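Support > Humanoid Platforms > Teleoperation > Closed Tickets

Ticket 3216: Right gripper drifts open during basin wipe demonstrations
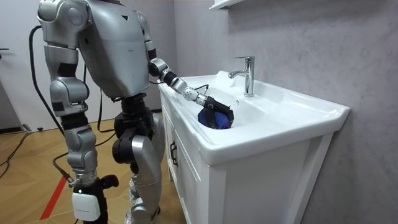

Summary

Site: Lesholm test bathroom
Task: Basin wipe, blue cloth, remote control
Recording software: Pluna
Opened: May 15, 2025
Priority: Normal
Status: Closed, fix confirmed

Problem as reported

We are recording demonstrations of the basin wipe at the white vanity. The operator drives the reaching arm down into the bowl, closes the gripper on the cloth, wipes the bowl and lifts the cloth out. Pick-up is fine. Partway through the wipe the fingers start to open without any command from the operator, and the cloth gets left in the bowl. The operator's trigger is held down the whole time.

It does not happen on every take. It is worse on long ones. Short grasps on the countertop have been clean all week. The other arm is not used in this task and hangs at the side.

We need this fixed before we go on. The plan for this task is 2,000 usable demonstrations and we stopped at 1,979 when the drops got too frequent to ignore.

Reply 1, support

Please send three logs with a drop in them and three without. Also tell us:

- which version of the trigger mapping is loaded
- whether the operator station was swapped or recalibrated recently
- whether the drop happens if the arm is held still in the bowl with the cloth gripped

Do not change the grip force yet. If you raise it now we can't compare the logs.

Reply 2, Lesholm

Logs uploaded. Trigger mapping is the March release. The operator station was moved to the other side of the partition last week and plugged back in, no recalibration. Nothing else was changed.

Held still in the bowl with the cloth gripped: it dropped on the second try. So the wiping motion is not needed to cause it.

Reply 3, support

Thanks, the still test helps. In all three bad logs the commanded gripper position starts to creep before the fingers move. The gripper is following its command. That clears the gripper motor and the wrist joint, and I would leave both alone.

The raw trigger value is the part that looks wrong. With the trigger fully held it should sit flat at the top of its range. Yours starts at the top and sags the longer it is held. Once it falls below the close threshold, the mapping reads it as a partial release.

Please try these in order and report after each one.

1. Unplug the hand controller at the station, wait, plug it back in, and run the trigger calibration from the Pluna setup page. Squeeze fully and hold until the page says to let go.
2. Hold the trigger for 300 seconds with the robot disabled and save the raw trace.
3. If the trace still sags, swap in the spare Sandhu controller and repeat step 2.

Reply 4, Lesholm

Step 1 done. Calibration passed.
Step 2: still sags. It takes longer to start than before, but it does start.
Step 3: spare controller, same port. The trace is flat for the full time.

We then put the original controller on a different port to rule out the port. It sagged again.

Reply 5, support

Then it is the trigger sensor in the original controller. Send it back to the Drorkcombe repair desk with the ticket number on the box. Keep using the spare, and run the calibration for it before recording — it will not pick up the values from the old one.

About the takes you already have: don't delete the whole batch. Run the Pluna replay check with the gripper filter on and look for any take where the commanded position creeps open while the gripper should be closed. Mark those as failed. A take where the cloth stayed in the fingers can still have the creep in its command, and we don't want a policy trained on that. Check those too.

Reply 6, Lesholm

Spare calibrated. Ran the basin wipe through the rest of the shift with no drops, including the long takes. Replay check is finished, and the takes with creep are marked failed and will be recorded again. Original controller is boxed and labeled.

One request: could the setup page show the raw trigger value while recording? We would have caught this sooner.

Reply 7, support

Request passed on as a separate ticket. Closing this one. Reopen it if the spare starts to show the same trace.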